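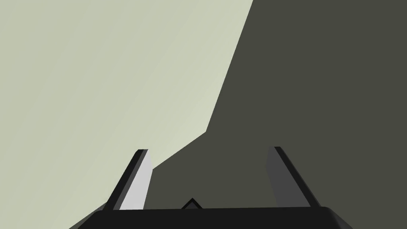
Rureck informe sa clientèle que la campagne de contrôle des freins ouvre le 16 août 2018 dans l'ensemble de ses ateliers. Les conditions sont précisées dans les messages suivants. 1/6

Le contrôle porte sur les plaquettes, les disques, les flexibles et le niveau du liquide. Il est gratuit pour tout véhicule dont le dernier entretien a été effectué chez Rureck depuis le mois de mai. 2/6

Pour les autres véhicules, un forfait de 8 euros est appliqué. Il est déduit de la facture en cas de remplacement de pièces — plaquettes ou disques — dans le même atelier. 3/6

Les plaquettes Cuvex sont disponibles sur 355 références de modèles. Les propriétaires d'utilitaires Muli sont invités à préciser le numéro de châssis au moment de la réservation. 4/6

L'atelier de Pludbridge reçoit sur rendez-vous uniquement. Le véhicule est restitué dans la journée, sauf commande de pièces. 5/6

Un rodage modéré est recommandé sur les 100 premiers kilomètres après la pose de plaquettes neuves. Les freinages appuyés sont à éviter durant cette période, hors situation d'urgence. 6/6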